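弗莱诺莫旧物修补集市搬家了，六月起改到河对岸

29/12/2025

先说结论：集市没停，只是换地方。这几天后台被问爆了，我干脆写一条统一讲清楚。

上周末我去普利图斯特德的社区活动楼听了说明会，本来以为半小时就散，结果大家聊到楼里要关灯了才走。弗莱诺莫（Flernemow）旧物修补集市在老菜场二楼办了9年，明年那栋楼要做加固，摊位得全部清出来。新场地定在河对岸的塔穆诺（Tamuno）仓库，六月开张，中间这几个月先在活动楼一层凑合着办，每月只开一次，地方小，去晚了可能真要排队。

我自己是挺舍不得老菜场的。那地方冬天漏风，楼梯又陡，可一上楼就能闻到隔壁烧饼的味道，补个袖口的工夫能吃掉两个！新仓库我跟着去转了一圈，顶高，亮堂，公交下来走几步就到，推婴儿车和坐轮椅的朋友总算不用再让人抬上去了。烧饼摊跟不跟过来，现场有人问，主办方说还在谈，我替大家催了一句。

说到修补，这次改动最大的其实是衣物布料这一块。以前缝补和改衣服挤在一张桌上，谁先到谁先用，常常一条裤子改到一半就得给人腾地方。搬过去以后布料单独划一个区，旧床单、旧衬衫、做衣服剩下的边角料都可以拿来换，洗干净晾透就行，颜色花样不挑。我家柜子里那一堆终于有去处了。

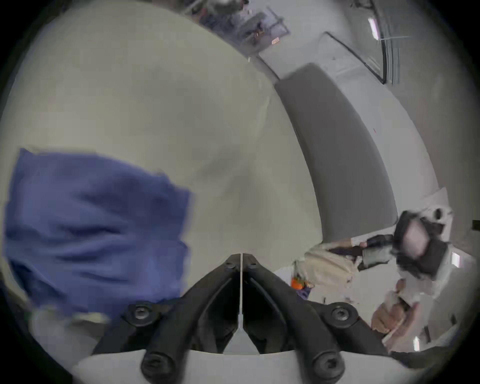
摊位和费用怎么算

新场地的摊位比老菜场多，修补摊照旧不收钱，卖旧货的摊位每次300元，说明会上有人嫌贵，我觉得也确实不便宜。主办方的解释是仓库租金和水电都得自己扛，今年收到的捐款一共3629元，只够买工具和针线。后来松了口，说头一次摆摊的可以减半，具体办法过完年再贴出来。

电器修理还是由德罗米尔（Dromier）维修铺那边过来帮忙，台灯、电饭锅、收音机都收，微波炉不收，别白扛一趟。自行车摊挪到仓库门口的雨棚下面，打气筒随便用。

老菜场最后一场的时间还没定，我问了两遍都说等施工方通知。有一件事倒是现在就能办：存在二楼柜子里的东西，请各家尽快去领，钥匙在一楼门房，报摊位号就给开。去年登记过的摊主不用重新填表，留的电话换过的要去改一下，不然收不到开张的短信。

活动楼那几场我应该都会去，想一起拼车的在下面留言，我的车还能坐两个人，后备箱也能塞点东西，大件家具就算了。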